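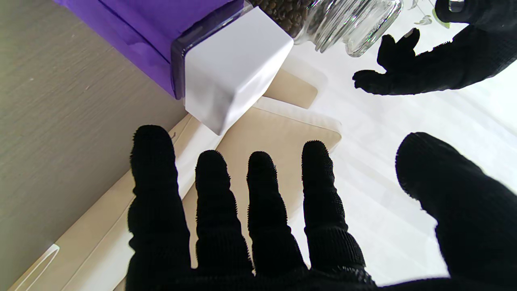 Tray, jar and the purple box beside a white surface

**Pesard**

I'm sorting a craft table and want the small stuff on one beige tray. The glass jar ends up on its side and rolls whenever the table gets knocked. The box is too long to sit beside it. What do people do? Tray is 300 mm deep.

**Ornero42**

Stand the jar up at the back and put a rubber shelf liner under it. Cut the liner a bit smaller than the tray or it curls. Mine has held a 500 ml jar since August.

**Ham**

Bigger tray.

**Anton745**

Liner works. I'd keep the long box off the tray altogether and lay it along the back of the table.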